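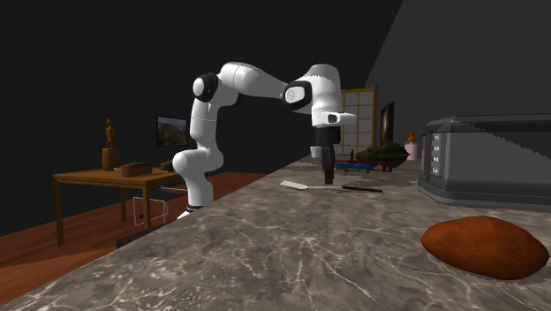 Speaker notes: The Second Drawer Down
Pellbridge Local History Society, evening talk. Starts 7.30, hall wants us out by 9.

Before starting: check the clicker. Check the spare clicker. Put the water where I can't knock it onto the laptop again.

OPENING

Good evening. Thank you for coming out in March, in Pellbridge, in that rain. I was told to expect a small but knowledgeable audience, which is the kind I fear most.

My subject is the kitchen drawer. I don't mean the top one, where the cutlery lives in its tray and everyone behaves. I mean the one under it. Every house has one. Mine contains a melon baller, a thing for taking the stones out of cherries, three corks, a key, and a candle in the shape of a 4 from a birthday party whose guest of honour now has a mortgage.

(Pause. If they laugh, carry on. If they don't, carry on faster.)

I've spent the better part of two years asking people if I could look in their second drawer. You'd be surprised how many will tell you their salary first.

HOW I GOT INTO THIS

I was meant to be writing about kitchen ranges. That was the plan and that was what the grant said. I went to see a house in Bernoston that still had its old range, and very handsome it was, and I took my notes, and then I asked the owner for a pencil. She opened a drawer and it wouldn't open. It went a hand's width and stuck. She put her arm in up to the elbow, felt about like a vet, pressed something flat, and out it came.

What she had pressed flat was a potato masher. She said it had been doing that since her mother's day. I asked why she hadn't moved it. She looked at me as though I'd suggested moving the church.

I never did finish the piece on ranges.

WHAT A DRAWER IS FOR

Slow down here. This is the nearest I get to an argument.

For a very long time most kitchens had no drawer to speak of. Tools hung. You had a rail or a row of nails, and on it you had a ladle, a skimmer, a fork, a slice for turning things, and that was your kitchen. If you owned a ladle, everybody who came in at the door knew it.

Hanging things up keeps you modest. There are only so many nails. If you want a new tool, an old one has to come down, and you have to look at it while you decide.

A drawer shuts. Once you can shut it you can own a thing and not look at it, and you can then buy another one because you've forgotten the first. I own four vegetable peelers on exactly this principle. One of them works.

(Ask for hands: who has more than one peeler? Do not ask who has more than one tin opener. Last time it caused a row between a married couple in the front.)

THE CHAUVIN CATALOGUE

This is the part with the old catalogue. Hold it up. Don't pass it round, the spine's gone.

Chauvin were a mail-order house. They sold hardware by post to people who lived too far from a shop to be tempted by one, and set about tempting them anyway. The catalogue I have here runs to 700 pages, and the kitchen section is the fattest part of it by a good way. Item 2675 is my favourite and I'd like to read it to you in full.

"Egg Topper, sprung, for the neat removal of the crown. Spares the knife. Spares the cloth. A gift for the particular."

"A gift for the particular." You can hear a marriage in that. Someone has been opening eggs with a teaspoon in perfect contentment and on Christmas morning is handed item 2675 and learns what has been thought of them all these years.

Chauvin's copywriter never signed anything, so I can't tell you who it was. I can tell you they had strong feelings about cloths. Nearly everything in the kitchen section spares the cloth. The fish scaler spares the cloth. The nutmeg grater spares the cloth, and I've thought about it a good deal and I still don't know how.

What you won't find much of is the plain stuff. A wooden spoon gets one line. A ladle gets one line. Nobody needs persuading into a spoon. The length of the description goes up as the usefulness goes down, and by the time we reach the asparagus tongs it's practically a novella.

GWENAËL'S SHED

Change of pace. They'll need it.

I had a lot of help with this from Gwenaël Moulin, who repairs and sells old kitchen tools out of a shed behind his house. I asked him what people bring in to be mended and he said: knives, scales, mincers. I asked what they never bring in. He said, "Anything they were given."

He has a theory that you can date a marriage by its fondue forks. I'm not going to repeat the theory with this many couples in the room. Ask me afterwards.

He also let me weigh things. I know that sounds like a treat for a very dull child, and it was. I weighed an old iron slice against a modern one, and I weighed ladles, and I had a lovely afternoon. The old tools are heavy, and they're heavy at the wrong end if you're used to ours. You have to let the weight do the turning. After ten minutes of flipping a folded tea towel in a cold pan I'd started to get the knack, and Gwenaël's neighbour had come out to watch over the fence.

THE FISH SLICE QUESTION

(Someone always raises this, so get in first.)

What do you call it? The flat thing you turn an egg with. In my mother's house it was a fish slice, although we had fish once a week and eggs every day. In my husband's family it's a spatula. To me a spatula is the bendy one you scrape the bowl with, and we had a real disagreement about this in our first flat, with pancakes burning.

I asked in every house I visited. I had fish slice, egg slice, slice, turner, flipper, spatula, lifter, and "the flat". One gentleman in Bernoston called it "Malcolm's" and wouldn't be drawn.

I'm told there's a right answer. I've been told so by a number of people and they've all given me a different one.

What interests me is that no one ever had two words for it in the same house. You learn the name before you're tall enough to reach the hob, and you'd sooner change your vote. If anybody here has managed to convert a spouse, I'd like to hear how it was done, and whether you're still speaking.

THE FADEROV LETTERS

Drink some water.

Now for something a bit more serious. The Faderov family ran a boarding house here in Pellbridge, up the hill beyond the chapel, and some of you will remember the building, if not the breakfasts. Their household papers came to me in a biscuit tin. Most of it is coal bills. But there's a run of letters between the two sisters who ran the place, one of whom spent her winters away for her chest, and a good half of what they wrote about was equipment.

Read the first extract. Don't do the voices.

"The long ladle is gone and I suspect the commercial traveller in the back room, as he was the only one who praised the soup."

And three weeks on:

"The ladle was behind the flour bin. I have given the traveller an extra rasher and said nothing."

There's your whole history of domestic service, if you ask me. A rasher, and nothing said.

The sisters kept a list of their tools on the inside of the pantry door. Twenty things, for feeding a full house three times a day. Jérémie Sabatier copied it out for me before the door went in the skip, and I'm for ever in his debt, as he was there to fix the gutters. It's all knives and spoons and pans. There's no egg topper. They topped, I should think, a good many eggs.

I went home and counted mine. I stopped when I got to 20, and I was still in the first drawer.

WHAT I'D LIKE YOU TO DO

I'm not going to tell you to clear your drawer out. There are books for that, and people on the television with very white teeth. I've grown fond of the second drawer. It's the only part of a kitchen that hasn't been arranged for visitors. When I look in one I can see who was going to take up pasta, and what year they were going to do it.

What I'd ask is that you write some of it down. Put a bit of paper in there. Say whose it was. Say what you called it. The masher in Bernoston will outlast all of us and in fifty years some poor soul will put it in a glass case with a card saying "masher", and the card will leave out the only interesting thing about it, to wit that it jammed the drawer for three generations and was respected for it.

And if you've got a Chauvin egg topper, item 2675, with the spring still in it, come and find me at the tea urn. I'll pay.

(If running late: cut the fish slice. If running very late: cut Gwenaël, and apologise to him, he'll be by the door.)

QUESTIONS, AND WHAT TO SAY

Is it worth anything? — No.

Can I see the list from the pantry door? — Yes, copies on the side table, one each please.

Have I considered the third drawer? — The third drawer is tea towels. I've looked into it.

What happened to the traveller? — He came back every spring until the house was sold. He's in the guest book, and he always asked for the soup.

Thank the hall. Stack own chair. Take the biscuit tin home this time.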